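Handover Project – monthly group meeting, May
Room 3, start 2:00 p.m.

Present: Siiri Venckus (chair), Hasden team (four people), Flelach team (two, one by phone until 2:30), data group, notes by Tomas.
Apologies: the Rätsep side, who sent written comments.

1. Last minutes
Accepted with one fix. Item 4 should have said "wrist view," not "room view."

2. Two-gripper handovers, results so far
Siiri went through the paper cup results and people were really pleased, with good reason. The question was whether a policy trained only on hand-held gripper recordings could learn to pass a light, crushable object from one gripper to the other. Until April the honest answer was "now and then." The receiving fingers would close before they were level with the lower part of the cup, and the cup got pinched at an angle or dropped.

The change is in how we cut up the recordings. Instead of treating a handover as one long motion, Flelach now marks the moment when both grippers are in place but only one is holding. Everything before that mark trains the approach and everything after it trains the close and release. Same recordings, same network, new labels. With 40 test handovers on the arms, 19 went through cleanly under the old labels and nearly all did under the new ones. Siiri put the two sets of runs side by side and you could see the difference within a few seconds – the receiving gripper waits, open, and then commits.

Discussion was lively. Hasden asked if the gain could come from slower motion alone. Siiri had checked: slowing the old policy down helped a little, but it still closed at the wrong height. Flelach thinks the pause gives the network one clear thing to look for, where before it had to guess from a blur of movement. All agreed this is a lovely result for such a small change.

The Rätsep comments (read out) asked for a test with the giving gripper coming in from the other side. Fair point. Nearly all our recordings have it coming in from the right. Added to actions.

3. Recording at home tables
The home recordings are going well. We want lamps, cables, patterned cloths and whatever else people keep on and near their tables, and the first batches have plenty. Hasden reported that bright lamps in view did not hurt the cup results. Shiny cups have not been tried yet.

There was a longer talk on tilt. Operators tend to hold the cup a bit off vertical without meaning to, and Flelach wondered if we should correct them. Decision: leave it alone. The tilt varies from person to person and the policy seems to cope with it, so asking for a straight cup would only narrow what it sees.

Operators also asked how long to hold still before closing the second gripper. The guide now says to pause until you are sure, with no set count. Siiri would like to see what lengths people naturally pick before we fix anything.

4. Labeling
Marking the pause by hand takes time but goes faster than we feared. Two labelers marked the same set and agreed on most of it. Where they differed, one was marking when the fingers stopped and the other when they were level with the base of the cup. We will use the second rule. Data group to rewrite the page and add a still of the position.

Hasden offered to try finding the mark automatically from finger width and wrist motion. Very welcome!

5. Trunonero
The draft for the Trunonero workshop is half written. Siiri wants the labeling rule on page one, ahead of the network diagram. The failure cases go in too, including the ones where the cup was squashed. Tomas to make the figure with both policies on one time line.

6. Any other business
Finger pads: please check them before each session and write down any change in the log. One batch has no pad entry at all and had to be left out.
Cups: more needed, any size, printed or plain.

Actions
Siiri – new test with the giving gripper from the left; results section of the draft
Flelach – relabel the older cup recordings with the new rule
Hasden – first try at automatic marking, shiny cup test
Data group – labeling page, updated operator guide
Tomas – time line figure, reply to Rätsep

Next meeting same time next month. Closed 3:10 p.m.

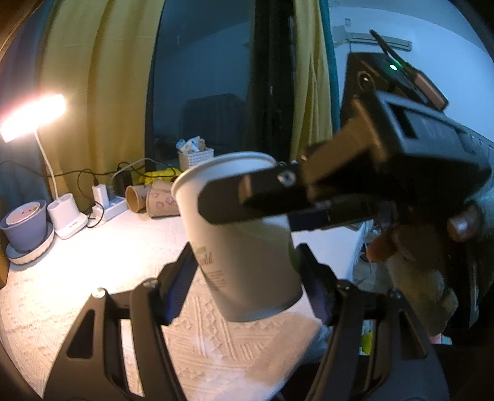 Item 2: paper cup held by the upper gripper, lower gripper open on either side of it.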